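Lista de comprobación de mobiliario auxiliar y zona de paso
Centro: Prirkberg, sala de descanso de la planta baja
Fecha de la visita: 12 de febrero de 2019
Revisado por: Alois Hubmann
Elemento principal: cajonera gris de tres cajones, inventario 1.394

Valoración: C = conforme, O = observación, NC = no conforme, NP = no procede

1. Estabilidad
1.1 Apoya en el suelo sin balanceo: C
1.2 No vuelca con un cajón abierto del todo: C
1.3 No vuelca con los tres abiertos: NC
Comentario: se levanta de atrás con poca carga. Fijar a la pared o poner tope para que no salga más de un cajón a la vez. Ruchti tiene la escuadra con referencia 701.

2. Cajones y tiradores
2.1 Guías sin holgura excesiva: O
2.2 Cierran a ras: O
Comentario: quedan algo salidos. Empujarlos a mano no basta, vuelven a asomar.
2.3 Tiradores firmes: C
Comentario: un pomo por cajón. El de abajo se reapretó durante la visita.
2.4 Hueco entre el tablero y el primer cajón libre de objetos: C

3. Superficie superior
3.1 Sin astillas ni cantos cortantes: C
3.2 Acabado: O
Comentario: desgastado por el uso. Repintar cuando toque el resto de la sala, en mayo si Nerka mantiene el calendario. No afecta a la seguridad.
3.3 Botellas con tapón puesto: C
3.4 Cuencos y vasos retirados al terminar: O
Comentario: recordar al turno de tarde. El cuenco es ligero y cae con cualquier golpe.
3.5 Alimentos frescos en recipiente cerrado: NC

4. Suelo alrededor
4.1 Paso libre delante de los cajones: C
4.2 Nada almacenado junto al mueble: NC
Comentario: a la izquierda sigue el contenedor abierto de los aperitivos, ya anotado en la visita anterior. Pasarlo al armario de Kaslow o ponerle tapa.
4.3 Cables recogidos: NC
Comentario: hay cables negros por el suelo en ese mismo lado. Canaleta o bridas, y la conexión en alto.
4.4 Suelo seco: C

5. Iluminación y señalización
5.1 Luz suficiente para leer etiquetas: C
5.2 Cartel de carga máxima: NP

Acciones pendientes
Antivuelco (1.3): mantenimiento, prioridad alta.
Contenedor y cables (4.2 y 4.3): responsable de sala, prioridad alta.
Ajuste de guías (2.1 y 2.2): mantenimiento, con presupuesto de unos 200 euros para las tres.
Recipiente con tapa (3.5): responsable de sala.
El mueble puede seguir en uso con la condición de abrir los cajones de uno en uno.

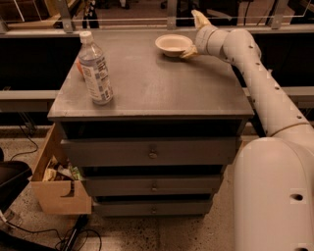
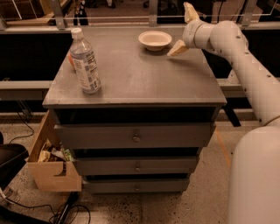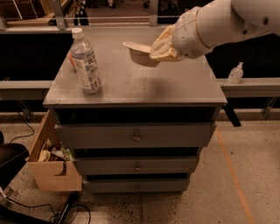

Cajonera 1.394, tablero con la botella y el cuenco (puntos 3.3 y 3.4).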